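4.2 Recording your first demonstration

By now you should have the Pullura leader handles plugged in and both follower arms answering to them. If one arm lags behind the other, go back to 4.1 and run the pairing step again before you carry on. In this section you will show the robot a task by steering it through the task yourself, first in the simulator and then, once you feel comfortable, on the real bench.

1. Open Ziseo and choose New Task, then Tabletop, then Book to Shelf.

2. Type a short instruction in the Task box, in the plain words you would use to a colleague. "Put the book on the shelf" is quite enough.

3. Press Reset and wait for the view to settle. 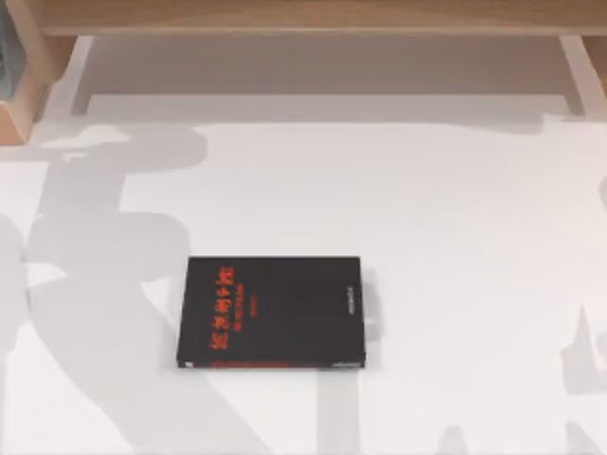 Take a moment to plan your route before you touch the handles – it really does make for a smoother recording. With the view set to Table, the arms themselves may be out of sight above the surface, but their shadows still fall across the white tabletop, and with a little practice you can use them to judge which side each arm is on. The black book lies flat and square to the table, so decide now which edge you will take hold of, and think about how you will turn it to go under the wooden top board between the two legs.

4. Squeeze both triggers to wake the arms. Recording starts at the first movement.

5. Bring the arms down slowly, lift the book, carry it to the shelf and let go.

6. Draw both arms well back and press Save. If you fumbled, press Discard and have another go; there is no limit on attempts.

Note: Small hesitations are fine and need not be discarded. Meifang Jia, who wrote our training notes, suggests 3 practice runs before you keep anything, and 200 saved demonstrations before you start training.

Caution: On the real bench, keep your free hand and any onlookers outside the marked area whenever the triggers are squeezed. Release both triggers before reaching in to move the book.

For changing the starting position between recordings, see 4.3.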